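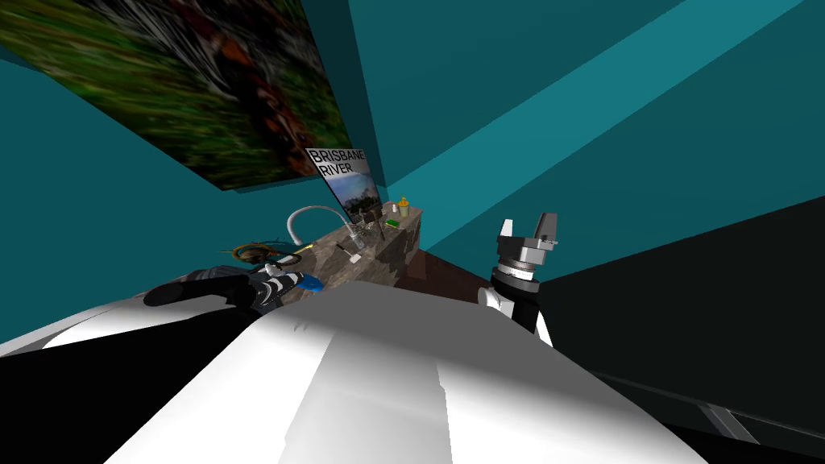
Small Kitchen, Less Faff: keeping dry goods fresh

3rd August

I do a big sort-out of the dry goods twice a year, once in summer and again in October when the baking starts, and every time I find a bag of something I'd forgotten I owned. This year it was bulgur wheat. Three bags of it! So I've written down what I do now, mostly so I'll stick to it.

First job is flour. I used to keep it in the paper bag with a peg on top, and then we had weevils, and I never want to go through that again. New flour goes in the freezer for 24 hours, bag and all, then sits on the side until it's back to room temperature before I tip it into a tub. Don't rush that bit or you'll get damp clumps.

I buy 500 g bags of rice and lentils these days, even though the big sacks look like a bargain. A small bag gets used up. My tubs are the square Cillow ones (the 6 pack, lids sold with them, hooray) and they stack far better than the round jars I had before, pretty as those were.

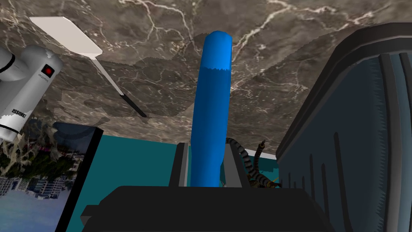 Labels next. I've tried chalk pens, printed stickers and a rather smug little label maker from Lasley, and I've gone back to masking tape and a biro. It peels off clean and goes through the freezer without curling. Write the cooking time on as well, because you're about to throw away the packet that tells you.

Spices are my weak spot. I decant 300 g bags from Yüksel, the grocer by the station, into old jam jars, and keep them in a drawer well away from the cooker. Give the jar a sniff before you use it. If your cumin smells of very little, put in double and get a fresh bag next time you're out.

Brown sugar gone hard? A slice of bread in the tub overnight sorts it. Nuts I keep in the fridge, oats anywhere dry, and bay leaves in the freezer door next to the peas.

Somebody asked in the comments about wiping out old tubs that smell of curry powder. Bicarb and warm water, leave it overnight, rinse, then dry with the lid off. I've still got one that smells faintly of fenugreek, so that one's just the fenugreek tub now.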